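Bado Basket Supply
About Us

Home | Baskets | Colors | Orders | About Us

Bado sells small plastic baskets to schools, clinics, offices and shops. We have been in business for 14 years. We started with one green basket, and it is still the item we sell the most.

Our office and stockroom are in Bresside, on the ground floor of the old Nunel building. Orders are packed in the same room where returns are checked, so the two jobs share tables and shelves. Last year we sent out 3,909 orders. Most were for fewer than ten baskets. Schools tend to order in April, when next year's supply budgets are set, and again just before classes start.

What we sell

We keep the range small. Every basket is plastic, open at the top and sold without a lid. Green and red are always in stock. Black is made in smaller runs and can take longer to arrive. Customers who sort by color usually pick two and stay with them. A classroom might keep finished work in green and unfinished work in red. A clinic might use red for items that need to go back to the supply room.

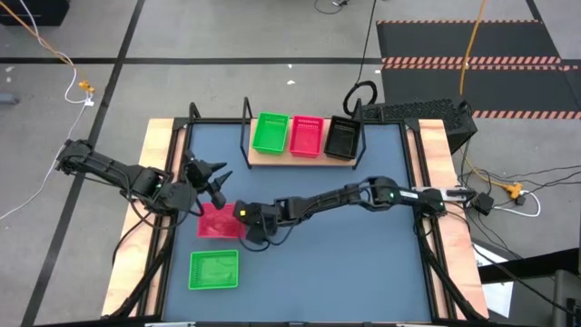
Can I mix colors in one order?
You can order any mix of green, red and black, and the price per basket stays the same. Write the number of each color on the order form. If black is out of stock, we send the rest first and ship the black ones later at no extra charge.

How the baskets are made

Our baskets are molded for us by Nwosu, a family-owned plastics shop we have worked with since our second year. They make both the baskets and the replacement labels we sell with them. We visit before each new run and bring back samples to compare with the ones on our shelves. If the color is off or the rim feels rough, the run is held until we agree on a fix.

The slotted style is our standard basket. The slots make it easy to see whether a basket is full, and they let crumbs and pencil shavings fall out when it is shaken. Very small items, such as paper clips or beads, should go in a bag or box first. Wash the baskets by hand in warm water with dish soap. We do not recommend the dishwasher. 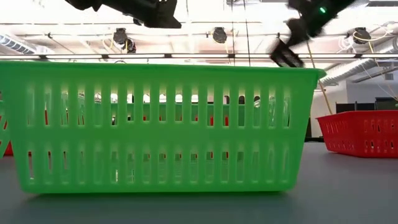 Slotted baskets in green and red, with the thick rim used on both colors.

Who we sell to

We have 786 customers with open accounts, and 242 of them are schools. An account is not required. Single orders can be paid by card and there is no minimum.

Returns

Unused baskets can be sent back within 30 days. Returned baskets are looked over for cracks and scratches, then sorted by color. Those with light marks are sold at a lower price from the Bresside stockroom only. 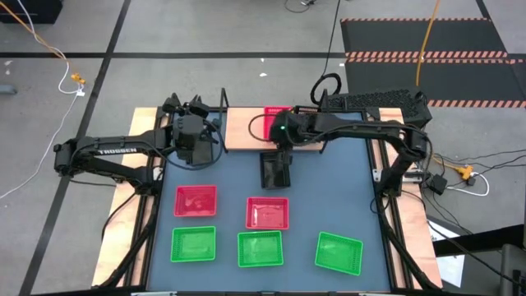 Small mesh baskets in red and green.

Visiting us

The stockroom counter is open to the public on weekday mornings. Parking is behind the Nunel building, next to the loading door. Please call ahead for large pickups so we can have the boxes ready.

Page last updated July 25, 2026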